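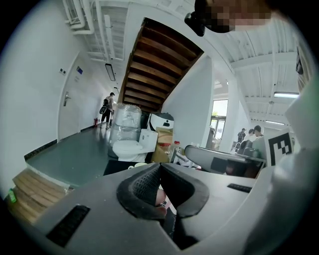
Community News | Homes & Buildings

The long-awaited refit of the old Flarkerley building has reached the stage where everything seems to be stored somewhere other than where it will end up, and people who use the ground floor have been getting used to the sight of bathroom fittings and cardboard boxes tucked in beneath the stairs.

The work, which began in February, is being carried out by the local firm Gumus, and it covers the washrooms, the small shared kitchen and a good deal of the pipework that serves them both. It is the first proper overhaul the building has had in a very long while, and anyone who has ever waited for the hot tap on the upper floor to make up its mind will know that it is not before time.

For now the space under the wooden staircase, beside the long corridor, has become the unofficial stockroom. A white toilet has been standing there against the wall, with something tall behind it still in its clear plastic wrapping, and boxes stacked alongside. It makes for a slightly comical welcome when you come in from the street with your shopping — one regular visitor told us she had very nearly said good morning to it — but the arrangement has kept the rooms themselves clear for the fitters, and most people seem to have taken it in good heart.

The stairs have stayed open throughout, and Gumus says they will go on being open until the job is done. Visitors are asked to keep bags and pushchairs out of the corridor while deliveries are coming in, and please not to lean anything against the new fittings, however tempting it may be when your arms are full.

There are 3 washrooms to be finished in all, and the one nearest the front door will be done first. The kitchen comes after that. It will have a deeper sink and more worktop, both of which were asked for again and again when users of the building were invited to send in their wishes last year. The replies came to 229 altogether, a very handsome number for a place of this size, and 202 of them put the washrooms at the top of the list. A few asked for a piano, and we are told that this has been gently noted.

The building is home to a lively mixture of goings-on, from the sewing circle and the lunch club to the Weltivora language classes, which have carried on in the upstairs rooms with hardly an evening missed. The lunch club has had the harder time of it, having had to manage with flasks and sandwiches in place of its usual soup, but its members have been very cheerful about the whole business and are already arguing happily over what the first hot meal ought to be. Leek and potato was in the lead when we last called in.

Some of the old fittings have found a second life as well. The cupboards from the kitchen have gone to the McKinnon workshop, where they will be cleaned up and used for storing paint and tools, and the old mirrors are being kept back until someone can decide whether they are worth hanging again.

If all goes to plan, the washrooms will be ready for use before the end of October 2020, with the kitchen following once the tiling has been finished. An open morning is being planned so that everyone can come and have a look round, and there will be tea, and very probably cake. Anyone who would like to bring something along for the table can leave their name on the sheet by the front door.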